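**Six months with the arm at the Radu workshop. A thread.** 02/01/2022

1/ I work at a place that refurbishes padded seats, cushions and soft covers. We have a floor with benches, a few desks and one robot arm, which everyone calls Grallik because that's the name of the software it runs. I get asked what it changed. I'll try to answer without selling anything.

2/ Before the arm, there were 14 of us and most of the day was handling. Pick up a cushion, turn it, check the seams, put it down, pick up the next one. The sewing was maybe the part you'd call skilled. The handling was the part that hurt your wrists.

3/ The arm now does a share of the turning and placing. It does not sew. It does not choose fabric. It's slow with anything that flops, and most of what we work on flops.

4/ Head count is still 14. Two people changed jobs inside the building. One went from the benches to setting up the arm in the morning and logging what it drops. The other went to customer returns, which had been nobody's job in particular and was a mess.

5/ The log is the biggest change for me. We never used to write down a bad pickup. You dropped a cushion, you picked it up again, end of story. Now each one gets a line: what it was, how it was lying, what we did next. Last count was 3261 lines.

6/ Reading those lines is dull, but it showed us something we'd argued over for years. Thick trim is what slows the job down. The arm has trouble with it and so do new hires. We changed how those pieces are laid out on the bench and it helped both.

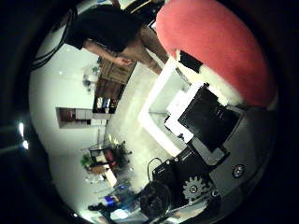

Photo: Bollus workshop team / wrist camera

7/ Soft red fabric with a fluffy white trim is a good case. A person gets a hold of it without thinking. For the arm you have to decide where the edge is, and a fluffy edge doesn't really have a place where it starts.

8/ The other thing I didn't expect to care about is where people stand. We all walk through that part of the room to get to the cabinet. With a bench you just lean over someone. With the arm there's a rule: say "crossing" out loud, wait for whoever is on the controls to answer, then go. It felt silly the first week. I now do it at home in the kitchen.

9/ Some people on the floor still don't like having a camera on it. I get that. We asked for three things in January: recordings stay in the building, they don't get used to time anyone, and you can ask for a clip to be deleted. We got all three in writing. It took two meetings and a fair amount of grumbling on both sides.

10/ I'd tell anyone in the same spot to ask for that before the machine is bolted down. We asked after, and it was harder.

11/ Pay. The setup job came with a raise. The bench jobs did not, even though everyone on the benches has had to learn how to stop the arm, clear it and restart it. That's still open. I think it's skilled work and should be paid as skilled work. Management says it's "part of the floor." We'll see.

12/ Output, for the people who only want that. Our target for the half year was 3600 finished pieces and we made it. I can't tell you how much of that was the arm. We also fixed the bench layout, and we had fewer people out sick than the winter before. Anyone who gives you one clean number for this is guessing.

13/ What got worse: the quiet. Benches used to face each other and you talked while you worked. Two of them were moved to make room, and now those people face a wall. We've asked to have them turned around. It's a small thing on a floor plan and a big thing if it's your bench.

14/ What got better: my wrists. Also the end of the day. We used to have a pile to turn over in the last hour when everyone was tired. The arm takes a good part of that pile now, with one person watching it – and we rotate who watches.

15/ A few replies asked about Cedden, the other shop in our group. They get their arm next. Their crew came by to see ours run and mostly asked about the stop button and breaks, which I thought were the right questions.

16/ Somebody also asked if I'd go back to how it was. For the benches facing each other, yes. For the lifting and turning, no.

17/ Next up is a different gripper pad for the thick pieces. I'll add to this thread once we've run it for 6 weeks.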